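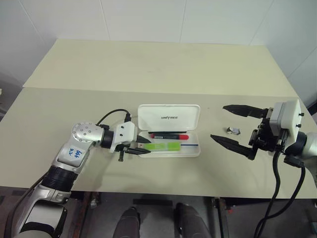

Zillville Garden Club
Minutes, 15 February 2026

Chair: Bheki Ndlovu. Notes: Védís Overgaard. 20 members present, 4 apologies received.

Minutes of the last meeting approved with one correction – the seed order was placed with Wijaya, and the earlier notes named Plindine.

Plots. All 74 plots are let for the season. Four people are on the waiting list. Members who want to give up a plot should tell Védís in writing.

Water. The tap by the Grenance Road gate still drips. Bheki has a quote of $132 for a new valve. Agreed to go ahead.

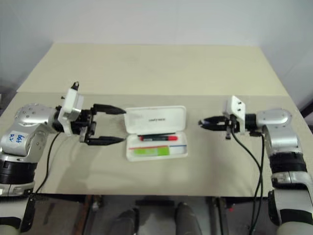
Beige tabletop and white wall, with a robot arm on either side.

Compost. Complaints about plastic pots in the heap again. A new sign was agreed.

Open day. To be held in June. Plant sale in the morning, plot tours after lunch. Védís will ask about borrowing tents.

Other business. Request to allow a second shed on double plots – held over until members have seen the measurements.

Meeting closed at 8:40 p.m.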